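# Girard Door Pack: simulated rooms for teaching a gripper to use a handle

The Girard Door Pack is a set of rendered rooms, each with at least one door in it, built for recording demonstrations that a learning system can then copy. You sit down, you drive the gripper to the knob, you open the door, and the software writes down everything you did. Then you do it again. Clemance has sold software to laboratories for long enough to know that the second sentence is the one people skip when they read a product page.

Doors are a good thing to teach and a miserable thing to collect. A real door has one handle, one colour and one opinion about which way it swings, and after a week of demonstrations your policy knows that door intimately and no other. The Door Pack gives you 200 rooms, with the walls, floors, trims and hardware changed between them. Some of the combinations would make a decorator weep. We left those in. A policy that can only cope with tasteful interiors won't last long in rented offices.

## What you get

- 200 rooms, supplied as scene files with separate collision meshes
- 12 door types: push, pull, left and right hung, with round knobs or levers
- Wrist view and overhead view, recorded together at 30 frames a second
- Gripper pose, finger opening, contact forces and door angle, logged at every step
- Start positions that can be fixed, shuffled or typed in by hand
- The Nodov recorder, which does the saving, replaying and trimming
- A scoring script that marks a run as a success when the door passes the angle you set

The wrist view deserves a word, as it's where most of the questions come from. It's mounted looking out past the fingers, so they stay in shot. New operators ask for it to be moved. Please don't, at least not before you've trained something. Seeing its own fingers against the background is how the policy judges where they are, and a prettier view of the room has cost more than one customer a fortnight.
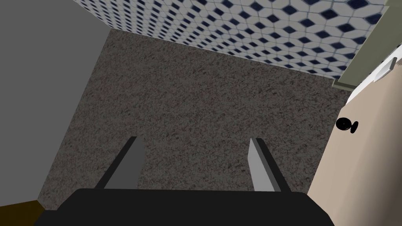

*Wrist view with the fingers open: speckled carpet, patterned tiles, beige door with a black knob to the right.*

Carpets like this one are in the pack on purpose. Fine speckle upsets a surprising number of vision encoders, which find edges in it everywhere and lose interest in the knob. Busy wall tiles have a similar effect. If your success rate drops in these rooms and holds up in the plain ones, you've learnt something useful about your encoder and can stop blaming the operator.

## How a session goes

The recorder loads a room and puts the gripper at its start position. The operator takes over with a six-axis mouse, a VR controller or, for the stubborn, a keyboard. Press record, do the task, press stop. Runs can be kept, binned or flagged for someone else to argue about. A binned run goes into a side folder and stays there until you empty it, a feature added at the request of Sherif Ait Ali, who looks after our training material and had binned something he wanted back.

Failed attempts are worth keeping too. Flag them as failures and the recorder will store the whole thing, including the part where you missed the knob and pushed hopefully at the door panel. Several training methods make use of this. All operators produce plenty of it.

We suggest short sessions. After an hour of doors, people begin to cut corners, and the policy copies corner-cutting with great fidelity. Roswitha Koller's operator guide, included with every licence, has a page on recognising the signs. The main one is speed.

## Licences

**Prinville Single.** One seat, all rooms, local recording only. Fine for a thesis.

**Prinville Group.** 3 seats, shared storage, and a review queue so that one person can approve what the others have recorded. That person will become unpopular. We can't help with that.

**Prinville Site.** As many seats as you like, plus the room editor, which lets you swap floors, walls and hardware yourself and find out how we spent last winter.

All licences include one year of updates. The recordings are yours: we don't collect them, look at them or want them. Prices are on request, a phrase we dislike as much as you do, and the reply normally comes the same day.

## Requirements

Linux, a graphics card with 12 GB of memory, and more disk than you think. Two camera streams add up quickly, and the recorder saves without compression unless you tell it otherwise. Tick the box marked *compress on save* on the first day. The Windows build runs the replay viewer and nothing else.

## Known problems

- Lever handles in the oldest rooms can be turned slightly past their stop. Fixed rooms arrive with the May update.
- The overhead view ignores the brightness slider. It has been told.
- Shuffled start positions occasionally put the gripper too near a wall. Press R to reload the room.
- Replay drops the contact force graph if you change the playback speed halfway through. Stop and start again to get it back.
- Doors don't squeak. We've had this reported as a fault and are treating it as a request.

## Trying it first

A trial copy holds 3 rooms and the full recorder, with no time limit and no watermark. It's enough to record a small set, train on it, and discover whether your pipeline reads our files. Write to the Clemance sales desk with the name of your simulator and the gripper you plan to use, and we'll send the version that matches.

Page last revised 30 April 2024.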